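Pindow Snack Swap: Frequently Asked Questions

Welcome! If you've landed here, somebody has probably told you about the Pindow Snack Swap, or you got a postcard from a member and wondered what on earth it was. Either way, we're glad you came. Bevan Rutherford answers the mail and keeps this page up to date, so if your question is missing, send it in and it may end up here.

What is the Snack Swap?

It's a mail exchange for people who love trying food from other places. Four times a year you get matched with another member, you each pack a box of snacks from where you live, and you mail them to each other. We started with a handful of friends and we now have 1,221 members, which still makes us grin every time we look at the list!

When are the rounds?

January, April, July and October. Sign-up opens on the first Friday of the month and stays open for a week. Matches go out by email the following Friday, usually in the evening (Bevan does them after dinner).

What does it cost?

Joining is free. You pay for your own snacks and your own postage. We ask everyone to keep the food itself under the limit for the round, and that limit is in the sign-up email. Please don't go way over it, even if you're having a great time at the store -- it can make your partner feel they sent too little.

What should I put in my box?

Things you grew up with, things your neighbors buy without thinking, things from the gas station or the bakery down the road. Chips, hard candy, crackers, tea bags, spice mixes, instant noodles, dried fruit. Plain supermarket stuff is very welcome. One of the best-loved boxes we ever heard of was mostly soup mix and pretzels.

A short note about each snack makes a huge difference. Tell your partner when you eat it, whether it needs hot water, and which one your family fights over.

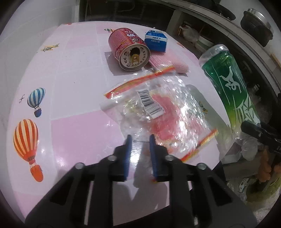
If you get stuck, go for a mix of salty, sweet and sour and add one oddball. The oddball is the one people write to us about, so have fun with it. Last fall Tuhiwai from the west coast group sent pickled plum candy to a partner who swore she hated plums, and she has since ordered more of it twice.

What can't I send?

No fresh fruit, meat, homemade food, alcohol, or anything that needs to stay cold. Chocolate is fine in January and a bad idea in July. If your box is crossing a border, check the rules of the country it's going to before you shop. Seeds, dairy and honey are the usual trouble spots.

I have a food allergy. Can I still join?

Yes, please do! There's a space for allergies on the sign-up form, and your partner will see it before they buy anything. They should stick to factory-sealed food with the ingredients printed on it. If a label is in a language you don't read, ask your partner for a translation first, and skip the snack if you're still unsure. We can't check boxes ourselves, so if your allergy is severe, you may prefer our recipe postcards.

How heavy can my box be?

Most members aim for 700 grams. You can go higher if you like, but postage climbs quickly, and international rates climb faster. For a letter-size swap (we call it a Mini) the limit is 400 grams, and a padded envelope is plenty.

How do I keep things from getting crushed?

Put cans and jars at the bottom, bags in the middle, and crackers on top with crumpled paper all around. Jars should go in a zip bag of their own. Shake the box before you tape it -- if something rattles, add more paper.

My box hasn't arrived. What now?

Give it three weeks inside the country and six weeks from abroad. Then write to your partner, kindly, and ask for the tracking number. If you can't reach them, write to us. We keep a list of members called Plultament (a typo from our first newsletter that stuck) who are happy to send a replacement box to anyone who got left out.

Can I ask for a certain country?

You can list up to three wishes. We do our best, but some places have only one or two members and everybody wants them.

Can my class or office join?

Sure! Sign up as a group under one name and one address. Ciro is our contact for groups and will match you with another group close to your size.

How many boxes have you swapped so far?

At the last count, 3,412. We update that number after each round, once members have marked their boxes as received, so please remember to click the link in your email when yours comes.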